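Mirholm Handheld Set, README

Last edited March 24, 2019

What is in it
1720 episodes of short manipulation tasks, recorded with hand-held grippers by people walking around an office. No robot arm was used during recording. Of the total, 164 episodes are held out for testing and should stay that way. The split is in splits.txt.

Layout
One folder per episode. Each folder has the wrist video, a pose file, a jaw width file and a one-line task note. Left and right grippers get separate folders with the same episode number. Timestamps are in milliseconds from the start of the episode.

Collection
Operators were given a task and a start position, nothing else. They chose their own path and speed. Sessions were capped at 36 episodes, after which the operator swapped out. The Stinder subset was recorded first and uses an older jaw pad — keep it separate if you train on contact. The Rullano subset uses the current pad throughout.

The views are very wide and bend at the edges. We ship them uncorrected. Calibration files are in calib/, one per gripper. Square markers are mounted on the grippers and can be used to check relative pose when one gripper sees the other.

Views from one of the grippers, second gripper and its marker in sight:

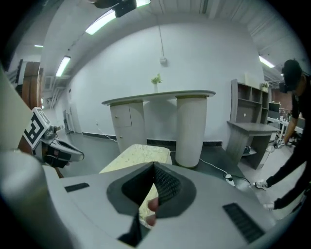
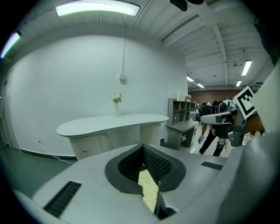
Known problems
Pose drifts near plain white walls. Almost 200 episodes are flagged for this in flags.txt, and the flag is set by hand, so expect a few misses. Jaw width reads slightly open when fully closed in the Stinder subset. Some task notes have typos. We left them in.

People are visible in many episodes. Do not use the set for identifying anyone.

Loading
The Yen loader reads the folders as they are. Older versions skip the right gripper without a warning — update before you start. A corrected pose release is planned for May.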